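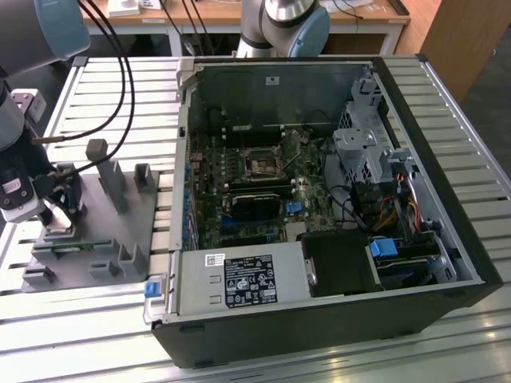

Greens powder is sold as a kitchen shortcut, and I have yet to see one that earns its shelf space. The label is the first problem. Take the side panel off a desktop computer, lay the tower down, and the parts are there to be pointed at: green motherboard, graphics card, metal drive cage, red and yellow power cables. If the CPU socket is empty, you can see that it's empty. A tub of powder gives you a "proprietary blend" and one total weight for everything in it. The tub of Cendura I bought in September lists a blend of 1785 milligrams, then a long string of plant names with no amounts next to any of them. Spinach comes first. It could be most of the blend or barely more than the next thing on the list, and the label doesn't let you find out.

Read the weight before the claims

A scoop looks like a lot of vegetables when the tub has a salad printed on it. Check the grams. Fresh spinach is mostly water, so drying does shrink it, but a couple of grams of powder is still a couple of grams of powder. Some of that may be flavoring, sweetener or filler. Prireck puts "a full garden in every glass" on the front and the serving size on the back in type I needed a lamp to read.

Don't put it in hot soup

The recipe cards tell you to stir it into everything. I tried it in potato soup and got dark clumps and a taste like a wet lawn. If you already own a tub and want to use it up:

Mix it with a spoonful of cold water first, to a smooth paste.
Thin the paste with juice or yogurt.
Start with half a scoop. The full scoop is what makes the tub run out faster.
Keep the lid tight and the spoon dry. Powder that has caked hard or smells off goes in the trash.

Freeze real greens instead

A bag of frozen spinach does the same job in a smoothie and you know what's in it. Fresh is fine too if you catch it before it turns. Wash it, spin or pat it dry, chop it roughly and pack it into an ice cube tray with just enough water to cover. Once frozen, move the cubes to a bag. I use 2 cubes per glass with a banana, and they keep their color well enough for me. For soups and eggs, skip the tray and freeze the leaves flat in a bag.

Be careful with "detox"

Busar uses the word on the lid, on the scoop and in its emails. I wrote to ask which toxins the powder removes and how anyone had measured it. The reply thanked me for my interest in wellness and included a discount code. Your liver and kidneys already have this job. If you take a blood thinner or have kidney trouble, talk to your doctor or pharmacist before adding any concentrated greens, whatever the tub promises.

Matcha is a separate matter

Thân is plain green tea powder, and it says so. I have no quarrel with it as a drink. It does have caffeine, so it won't suit everyone at 9 p.m. Sift it before whisking, keep it away from light and buy the small tin. The big one, almost 700 grams, will go stale long before most households get to the bottom of it.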